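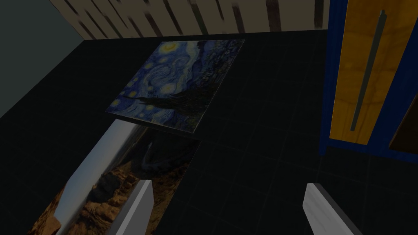

Gripper view, fingers open, with the blue-framed wood panel at right.

# Drukex kitchen sim

Simulated scenes for a home-built arm. The arm gets assembled on a bench at the Ustel shared workshop, and most tasks are tried in the simulator first.

2 comments · 38 shares

## Contents

- 1,725 episodes, rendered views plus joint states
- one room layout, with lighting and wall textures changed between runs
- gripper opening logged at every step

Each episode is capped at 360 steps. Runs that hit the cap are kept and marked `timeout`.

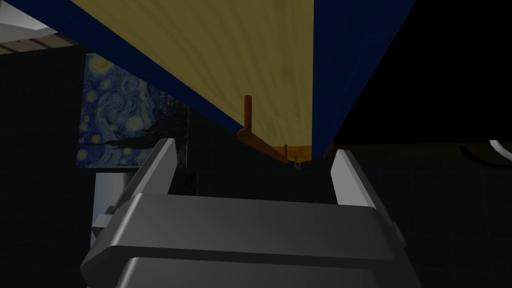

Wood surface with blue edging, seen from behind the gripper.

## Known issues

- Dim lighting makes the floor tiles hard to tell apart. Raise the ambient value in `room.yaml` if you train on color.
- Finger meshes are plain blocks – the printed fingers have rubber pads.
- The Zordale config still uses the old joint limits. Load `norgaard_v2` for the Nørgaard wrist.

Bug reports go in the tracker. Next data drop is planned for September.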